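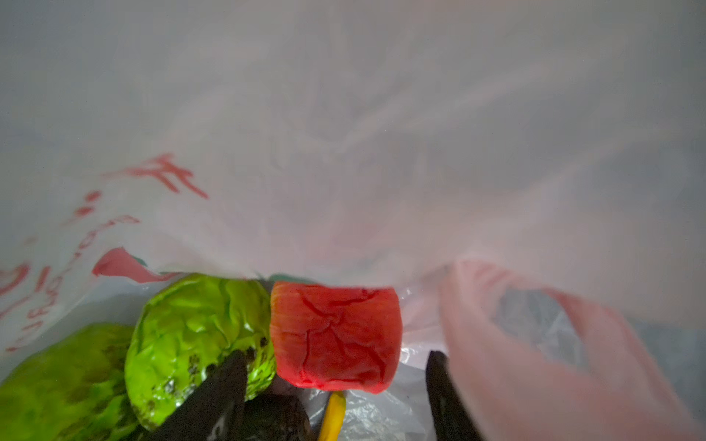

The wrist camera's view inside the shopping bag, with both fingers among the groceries.

Visit to Wimov, Winwood, 4 May 2018

Wimov has the back half of a unit on Pritchard Road, behind a tile wholesaler. There were 22 of us on the visit, so we went through in two groups. Mine had Ruwan Cassim, who runs the teaching bench.

The task that morning was unpacking groceries. A plastic shopping bag goes on the bench, and the arm has to take things out one at a time and put them in a tray. Nobody writes out the moves. An operator sits at a desk two metres away with a pair of hand controls, and the arm copies what the operator's hands do. Each run is recorded, both the movements and the pictures from the wrist, and the recordings are used to train the arm to do the job without the operator.

Cassim put the wrist view up on a monitor for us. Most of it was white bag, with red printing on the side and the light coming through. The groceries were at the bottom: two green items, a bright red one in crinkled film, and the tips of the black gripper fingers. He said the film is the hard part. It shines, it folds over things, and it can be picked up by mistake along with the food.

They want 31 good runs of each bag before they change what is in it. A run where the operator fumbles and recovers is kept. A run where the bag tips over is marked and put aside — he said they may want those later.

We were each offered two minutes on the controls. I got hold of a corner of the bag twice and a capsicum once. There is no feeling in the handles, so you go by the monitor, and it is easy to close the fingers too early.

The second room had the older Wevo arm, which is taught by hand. You hold it by the forearm and walk it through the job. It is heavier to move than it looks. They still use it for stacking trays, where the path hardly changes.

Tea was in the front office. The next visit is in July and is limited to 20 places. Wear closed shoes and park on the street, as the yard is kept clear for the tile trucks.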